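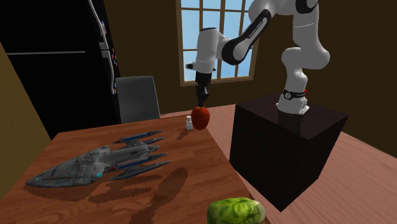

*M. Lysenko*

Walk-through of the Likener hall before the land settlement hearing in January. I've put my comments under each item, and I'm sorry they run on a bit, but so many elders are coming this time that I'd like us to be fussy!

- [x] **Main doors and ramp**
 Both doors swing freely. The ramp mat curls at the lower corner, so please tape it before the first bus pulls in.
- [x] **Seating**
 41 chairs in the front block, with the two wheelchair bays kept open beside the aisle. Lovely job on the spacing.
- [ ] **Extension cords**
 Two cross the walkway by the interpreters' table. Cover or reroute them, whichever is easier.
- [x] **Extinguishers**
 The Dumex unit in the kitchen reads in the green, and the tag is current.
- [ ] **Exit sign, east side**
 Dark when I tested it. Grirkeo has the order, number 122.
- [ ] **Quiet room**
 Heater works and the kettle is fine, but the door sticks badly (I had to use my shoulder). Plane it or prop it open.

I'll come back at 4 p.m. to recheck the open items.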